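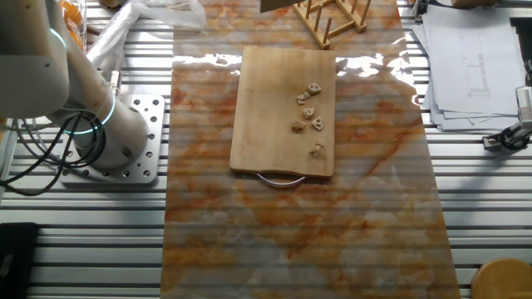

Figure 3. White robotic arm on a perforated mounting plate, with blue light rings at the joints.

4.2 What the small emitters told us

I'll admit I went into this part of the study expecting the paperwork to be the story. Everyone I'd spoken to beforehand grumbled about forms, and I'd half written the section in my head on the train to Paltgate. Then I sat down with the permit ledgers and changed my mind by lunchtime.

The scheme, for readers skipping ahead from section 2, hands each site a yearly allowance of carbon permits and lets the sites trade what they don't use. Our sample has 1538 sites. Of these, 1504 filed a full return in both years, and those are the ones I use from now on (the other 34 either closed or changed hands, and I've put them in the appendix for anyone who wants to poke at them). Most are small: bakeries with big ovens, laundries, brick yards, a few greenhouse growers. Only 12 are what I'd call heavy emitters, and you'll have met the two largest, Cemport and Harnelness, in the last section.

My first question was a plain one. Do small sites sell their spare permits? On paper they should. A permit you don't need is money sitting in a drawer, and the price was decent for most of the second year. But the ledgers are full of bakeries and laundries that finished the year with permits left over and let them lapse. I found this so odd that I asked Lech Szewczyk to rerun the matching from scratch, without looking at my code, and he got the same list of sites I did.

So I rang some of them up! These chats weren't a proper survey and I don't treat them as one, but they did help me read the numbers. One laundry owner thought selling would mean a smaller allowance the next year. It wouldn't, under the rules as they stood, though I can see why she believed it – the guidance note says allowances are "reviewed in light of use", and that could mean nearly anything. A brick maker near the Qudah works had been quoted a broker's fee of 1800 for a single sale, which would have swallowed the whole of what he stood to get. He'd laughed and put the phone down.

The fee matters more than I'd allowed for in our first draft. It's flat, so a cement plant selling a huge block barely notices it, while a bakery with a handful of permits is shut out of the market. In the model I now treat it as a fixed cost of trading, and the fit for small sites gets a good deal better (column 4 of Table 6). The heavy emitters hardly move, as you'd expect.

I'm less sure about the fear of losing allowance. I tried a rough proxy, whether a site had ever been reviewed before, and the sign comes out the right way round but the estimate is noisy and I wouldn't lean on it. Lech thinks the proxy is picking up the age of the business. He may be right. Older sites are more likely to have been reviewed, and they're also more likely to have somebody in the back office who has sold permits before, which pushes the other way.

One more wrinkle before I get to prices. Returns were due in March, and a lot of the small sites filed in the last few days, when the trading window was nearly shut. Even an owner who wanted to sell had very little time left to find a buyer. I come back to this in section 4.3, where I move the deadline in the model and see who starts trading.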